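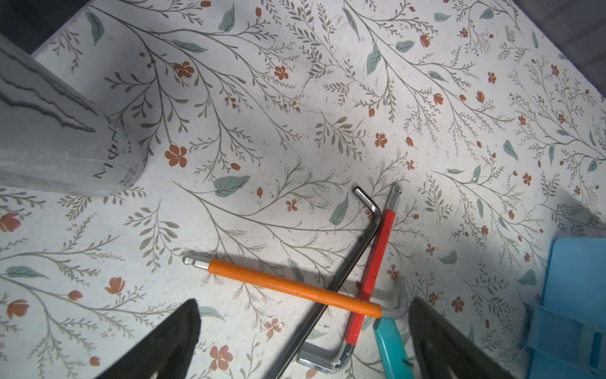

Forget the arm, says Annick Landry, and spend your money on the fingers. She has a point. We had three grippers to try on the same small arm, and by lunchtime everybody in the workshop was talking about tips, pads and how far a jaw ought to open.

Hex keys are a wonderful test (and a mean one!). They're thin, they roll, and they lie across each other so that pulling one shifts the rest. The Kallerico, with its narrow pointed fingers, became my favourite within 20 attempts. The Trarnalitz closes more gently and is lovely to drive, but its broad pads want something chunkier to hold.

Then came latches and lids, where I'd expected the Filley to walk it.

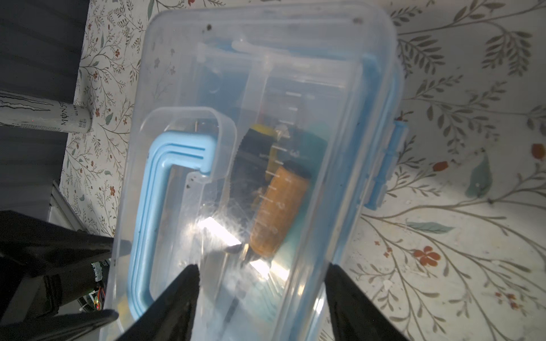
Settimio Dal Bello wrote to us after our May issue that a wrist camera is worth more than any force sensor, and I've come round to his view. With the camera riding just behind the fingers you can see which side is going to touch first, and correct for it. We logged 171 grasps over the two days, and the ones I enjoyed most were all steered that way.

Clear plastic is still hard going. Glare moves as the arm moves, so an edge you trusted a moment ago can vanish. Turning down the exposure helped all three grippers, and it costs nothing.
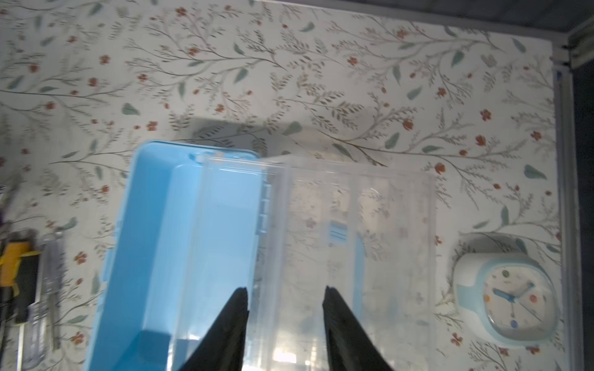 So which one would I buy for a first arm? The Kallerico, with a spare set of fingertips ordered on the same day. The Filley is stronger, and I'd happily have it for heavier work, but I kept reaching for the one that could get in between things.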